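Home News Business Local Jobs Contact

Robot arm joins the vase bench at Nirkbridge flower firm

Nirkbridge flower supplier Ovau has put a robot arm on its vase bench, and the people who work there have new hours and new duties to go with it. The arm handles ribbed glass vases and stems. Slow going so far, staff say. Started in February on one bench, with a second due if the numbers hold up.
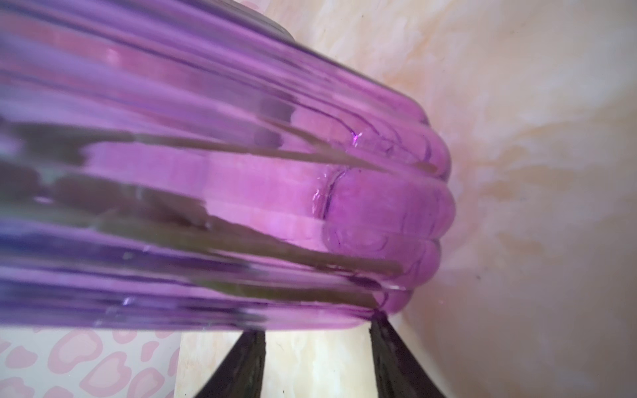

By the Prancombe business desk
16th April

Ovau makes up ready-dressed vases for hotels and waiting rooms. Until this year all of it was done by hand, 118 vases on a normal shift, six people to a line. Target for the arm is 70 a shift by summer. Not there yet.

No jobs go, according to the firm. Two of the six move off the line to a new post called bench lead – setting out glass, watching the grip, stepping in when a stem snags. Pay for that post goes up a grade. The other four stay on finishing work, wich the arm does not do.
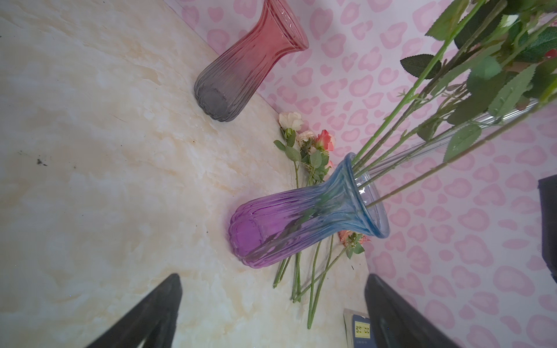 Colored glass and rose stems on the marble-pattern bench.

Staff we spoke to were split. One bench lead said her wrists were glad of the rest but the day feels longer, more standing and looking. Another misses the talk on the line. Early shift now starts half an hour sooner so the bench can be set up, and that has not gone down well with parents on the school run.

Grip is the hard part. Glass is slick, the ribs are uneven, and a rim will chip if it is squeezed wrong. Lykkegaard, the contractor that fitted the arm, has been back twice to change the settings. 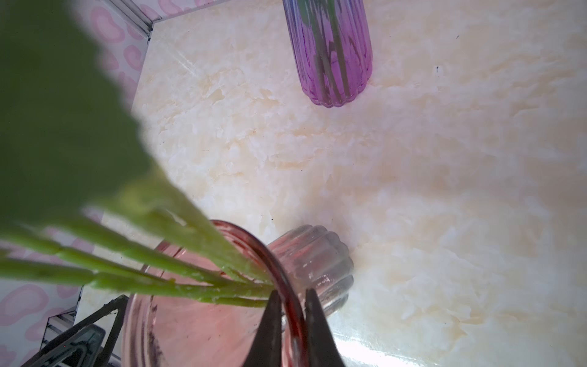

Breakages are logged by the bench leads at the end of each shift, and the firm wants a full month of those sheets before it signs for the second bench. Staff have asked to see the figures to. Management agreed, and a meeting on start times is planned at the Prancombe site, no date set.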